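Giving up sugar in my coffee, week three

So I'm 14 days past the worst of it and I can finally drink a cup without making a face. My sister Elsie Ellery swore it would take a weekend (ha!). I used to put in two spoons, three on Mondays, and the first black cup tasted like a wet pencil. 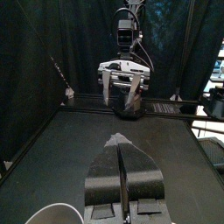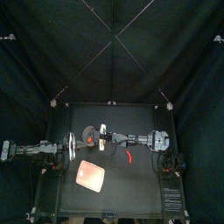 What helped was going down by half a spoon every few days and switching to the lighter Henare beans, which are a bit fruity and way less bitter. Cinnamon did nothing for me. I still want a cookie with it, though, and I'm not giving those up before December!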